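**Small electricals collection: changes from October**

Residents of Proncombe and Mengal are reminded that the arrangements for disposing of small electrical goods will change at the start of October. The present doorstep collection will end, and items should be taken to one of two drop-off points: the Pelis Road depot or the yard behind Mengal Library. Both will open at 8.30 in the morning and close at 4 in the afternoon.

The service accepts kettles, toasters, radios, telephones, chargers and leads. Leads should be tied or bundled before they are handed in. Batteries must be removed and placed in the separate tub at the gate. Fridges, televisions and any item heavier than 20 kilograms will continue to be collected from the kerb on request. 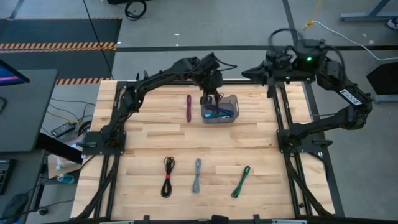 *Bundled cables in a plastic bin.*

During the trial in spring, 112 households took part. The most frequent difficulty was with mixed bags, in which electrical goods had been placed together with glass or garden waste. Mixed bags will be refused at the gate from October onwards, and residents are asked to sort their items at home.

Goods in working order may be set aside for the repair bench run by Clerov, which will offer them for resale at the depot. Anyone who does not wish an item to be resold should say so when handing it over. Personal information should be cleared from telephones and computers beforehand, as the service cannot accept responsibility for it.
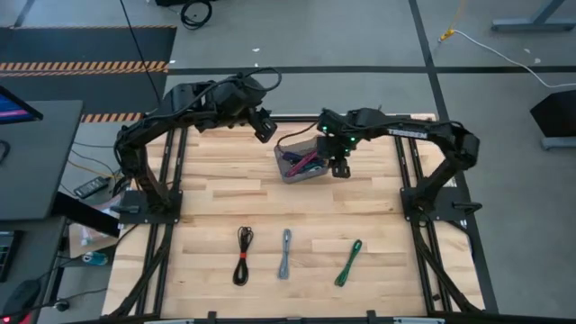
Keyvan Bakhtiari has written to ask that the Mengal yard stay open until 6, as the last bus from Proncombe arrives 30 minutes after the gates are due to close. The request has been passed to Afiq Wattimena, and a reply will be printed in the November issue.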